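Workshop tips: planning the money before you buy a small robot arm

First, write down the one job the arm must do. In our shop it was putting drive carriers into computer cases.

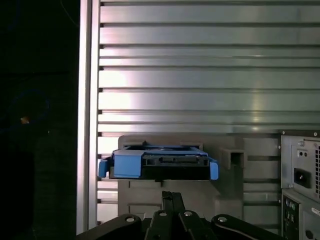

Many people begin with the arm and look at the gripper later. I did the same in April and paid for it. The Zinum fingers I chose were too wide for our drive bays, so I had to order a second pair. Measure the part you want to hold, and the space next to it, before you ask for any price.

Tips for the budget

Ask for the gripper, the cable and the mounting plate on one quote. Gotero gave me a good price for the gripper, but the plate was 230 dollars extra.

Keep 20 percent of the money for small things – bolts, spare fingers, cable clips. We spent all of it.

Buy practice parts. Old carriers with a few scratches are fine for learning, and Nam-gil Wi found us a box of them for 100 dollars.

Plan the table also. Aluminum profile with slots costs more than a wooden bench, but you can move a bracket in five minutes.

Check how long the spare parts take to arrive. Borghild Sæther waited seven weeks for one Seok cable, and her arm stood still all that time.

Do not pay for more reach than you need. If the computer case stays in one place, a short arm is enough.

Last, ask if training is included. Ours was not, and one day cost around 200 dollars. I would pay it again – the first week was much easier after it.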